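How a Camera Bag Works

A camera bag looks like an ordinary bag with a strap. It is closer to a box made of layers, and each layer has one job. This page explains the layers and how a bag is packed so that a camera can ride in it safely.

First, some words you will need.

Shell: the outside of the bag.
Lining: the cloth on the inside.
Padding: soft material that squashes when it is pushed.
Divider: a padded wall that splits the inside into smaller spaces.
Compartment: one of those spaces, or the whole inside of the bag.
Hinge: the line where the lid bends when it opens.

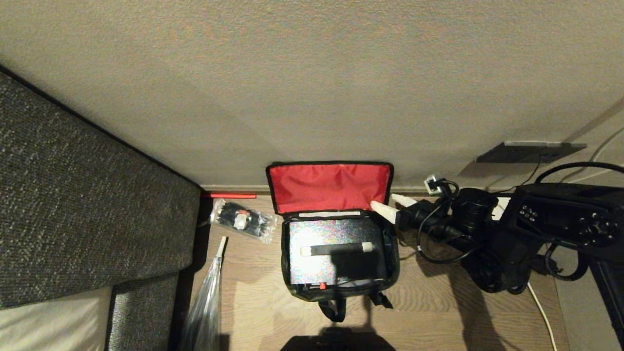 Nudus Junior Workshop, Department of Everyday Things

Start with the lid

Many camera bags open from the top. The lid is joined to the bag along one side only, and that side is the hinge. When you set the bag down with the hinge toward a wall, the lid can lean back against the wall and stay open. Both of your hands are then free.

The bag on this page is black on the outside and bright red on the inside of the lid. A colored lining has a practical use. Many camera parts are black, such as lens caps, straps and battery covers. A black cap lying on black cloth is hard to find. Put the same cap on red cloth and your eyes pick it out quickly. This is called contrast, meaning the difference between a thing and what is behind it.

Try it yourself. Put a black button on a black sock, then on a red one. Ask a friend to find it each time from across the room.

What padding does

A camera contains glass, small metal parts and electronic circuits. Glass can crack. Circuits can come loose from a sudden knock.

When a bag is bumped, the camera inside has to stop moving. If it stops very quickly, the force on it is large. If it stops a little more slowly, the force is smaller. Padding squashes when the camera pushes on it, and squashing takes time. The extra time is short, much less than a second, but it makes the force smaller. A bicycle helmet and a gym mat work by the same rule.

Padding is usually made of foam. Foam is full of tiny pockets of air. When you press it, the pockets get smaller. When you let go, they fill up again and the foam returns to its shape. Old foam does this slowly or stops doing it, and then the padding should be replaced.

Dividers

A camera that slides around can hit the sides of the bag, or hit another part. Dividers hold it in place. In many bags the dividers can be moved. Their ends have hook-and-loop strips, which are two kinds of tape: one side has small hooks and the other has small loops. Pressed together, they hold. Pulled apart, they make a ripping sound.

A good fit is snug. You should be able to lift the camera out without tugging, and it should not rattle when the bag is closed and carried.
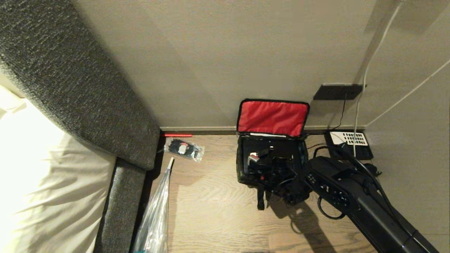
Camera body in the main compartment, black padded dividers, lid open against the wall.

Packing a bag, step by step

1. Put the bag on a flat floor. A table is fine too, if the bag is well back from the edge.
2. Open the lid all the way.
3. Look inside. Take out sand, crumbs and loose screws. Hard grains can scratch glass.
4. Set the dividers. Place the camera in the space without pressing and see whether it fits.
5. Switch the camera off and put the lens cap on.
6. Lower the camera in with both hands.
7. Put small things, such as a spare battery, in their own pocket. A battery should not touch keys or coins. Metal can join its two ends and make it heat up.
8. Check that the camera's strap is inside and the bag's strap is outside.
9. Close the lid and fasten it.

Straps on the floor

The bag's strap often hangs down the front in loops when the bag is on the floor. A foot can catch in a loop and drag the whole bag. Push the strap close to the bag before you walk past. Power cords near a wall need the same care, and a camera should never be lifted across a cord that is pulled tight.

How much does it all weigh?

Our workshop uses a practice bag called the Cestach. Empty, it weighs some 30 ounces. The camera we pack in it weighs 40 ounces. To find the total, add the two numbers. Then weigh the packed bag on a kitchen scale and compare. If your answer is too small, you probably forgot the battery or the strap.

Tài Lý, who wrote the weighing activity, suggests doing it three times and writing down every result, including the ones that look wrong.

Questions children send us

Can I use a lunch box?
A lunch box keeps food cool, but it may hold damp air. Damp air can make a lens foggy. If you have nothing else, dry the box completely and wrap the camera in a clean towel.

Why do some bags have a tiny packet inside?
The packet holds beads that take in water from the air. Leave it closed, and do not eat the beads.

How old do I have to be to pack a real camera?
In our workshop, children under 8 pack a wooden block first. Ask the owner of the camera before you touch it.

Next page: How a Tripod Stands Up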